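Womstead Kitchen Waste Diary

README for release 2, November 2020

What this is

A set of 1,959 diary entries kept by 40 households in Fasturstead, covering what they threw out, poured away, or put in the recycling bin over 30 days. Each entry is one item or one batch of the same item. The entries were typed up from paper booklets, so the spelling has been tidied and the handwriting has been guessed at in places.

Please read the section on problems before you use any of it. Release 1 went out with a cheerful summary page that claimed more than the diaries could support. That page is gone.

What is in the folder

entries.csv has one row per diary entry.
households.csv has one row per household, with size, type of home, and whether they have curbside pickup.
codes.txt lists the material codes and what we meant by them.
booklet.pdf is the blank booklet as the households got it.
changes.txt has the differences from release 1.

Columns in entries.csv

entry_id: a running number. Gaps are entries withdrawn by the household.
household: a letter and a number. There is no key linking these to addresses.
day: day of the diary, starting from 1. Households did not all start on the same date.
item: what the person wrote, spelling corrected.
material: our code, added later. See below.
state: empty, part full, full, or blank.
bin: trash, recycling, compost, drain, other.
rinsed: yes, no, or blank.
note: anything else they wrote. Often the most useful column.

How the material codes were assigned

Two people coded every entry from the written words alone. They had no objects in front of them and no photos from the households. If the entry said "bottle" and nothing more, it was supposed to get the code U (unknown). In release 1 a lot of these were coded as plastic anyway on the grounds that most bottles are. That is a guess about bottles in general and should never have gone into a column that looks like a record of something. We went back and changed 431 entries to U.

The codes describe the main body of an item. Caps, collars, sleeves, and labels are ignored even when the diary mentions them. Someone studying closures will get nothing out of this set. 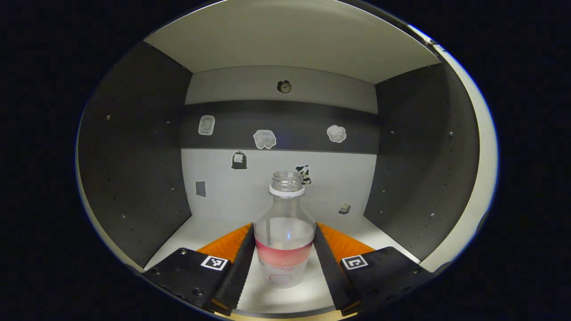 Clear plastic bottle, uncapped. Main body: P1 (clear plastic). Label and collar not coded.

P1 is clear plastic and P2 is any other rigid plastic. The split is by look only. It says nothing about resin type, and it can't be turned into resin type with a lookup table, whatever you may have been told. Miklós Katona asked for a finer split at the planning stage and was voted down. Having tried to use the data since, I think he had the better argument.

Known problems

People who keep a waste diary know they are keeping a waste diary. Entries per day drop steadily after the first week. You can read that as less waste if you like. I read it as people getting tired of the booklet.

The "rinsed" column should be treated as what people wanted to say about rinsing. Yes answers far outnumber no answers, and blanks outnumber both. We don't know what a blank means and the booklet did not tell people what to do if they weren't sure.

Drain entries are thin. Few people write down half a cup of cold coffee.

No weights were taken. The Cevus report that gives kilograms per household from release 1 used its own typical weights for each item. We did not supply those, have not checked them, and would not quote the result.

Households put themselves forward. They were recruited through a flyer at the Szalai grocery, next to the bottle return, and that is about as lopsided a way to find people as I can think of. Do not scale these figures up to the town.

Things it may be good for

Wording. If you want to know what people call the things they throw away, the item and note columns are decent. Comparing entries within one household over the first week is probably fine too.

Missing values

Blank means blank. We did not fill anything in. Release 1 had "no" in place of blanks in the rinsed column, so anything computed from that file needs to be run again.

Withdrawals

A household can still ask for its entries to be taken out. When that happens we put out a new release and delete the old one, so check changes.txt before you cite a row count.

Terms

Free to use with credit to the Womstead Kitchen Waste Diary. Give the release number. Please don't try to work out who the households are; the note column has more personal detail in it than I would like, and a second pass to remove it is planned for April.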